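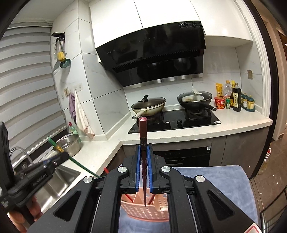 Stamatia Kourkoulas reckons you can judge any kitchen by where the chopsticks live, and if they're loose in a drawer with the potato peeler she won't stay for dinner. She left that under my last post, and I thought of her the whole way round the open kitchens day in Nandholm, because a chopstick holder ended up being the thing I came home wanting!

For anyone who missed it, this is the October afternoon when people in Nandholm let strangers traipse through their kitchens. You get a paper map, you put your shoes by the door, you nose about. I'd done the Wikham one two years running and it was all islands and bar stools, very grand, lots of people stroking worktops. Nandholm is more my sort of thing. People cook in these.

My favourite was the fourth stop, up a steep road (98 steps if you come from the bus side, they've painted the number at the top, the cheek of it). White cupboards, white counter, tiles with a marble pattern on the wall, and then the colour all comes from the bits and bobs. The chopstick holder is pale pink plastic with little square holes all over, sitting on a blue-grey cloth. Red chopsticks in it, and a dark maroon one which I liked even more. Next to all that white it looked so cheerful. I have a jam jar. I've always had a jam jar, and there's always a bit of murky water in the bottom of it, and now I can't look at it.

The other thing I'm stealing is the black rack on the wall for the utensils. There's a green slotted skimmer on it and a yellow sponge brush, all hanging up where you can grab them, and towels on hooks lower down, one of them purple. My skimmer lives at the back of a cupboard behind the big pan and I buy a new one every time I lose patience. Washing-up liquid right up against the backsplash too, steel pot by the sink. Everything within arm's reach!

I wasn't sure about the range hood at first. It's a big black slanted one with a glossy front, and my first thought was fingerprints. But we fry a lot of fish in our house and ours is a feeble little thing that hums and does nothing, so I stood there coveting it anyway. And zebra blinds, the stripy ones with the see-through bands. I went on about those to Gaurav Goel all the way down the hill until he asked if we could please talk about lunch.

Lunch was at Garg, by the way, dumplings and a very good cucumber salad, and they gave us proper long chopsticks so I got some practice in. Do go if you're over that way, but go before one because the queue gets silly.

We skipped the last two houses. My feet had gone and the rain had started. I've since looked at pink holders online and there are far too many, so if you've got one that drains properly, tell me which in the comments.

200 shares
98 comments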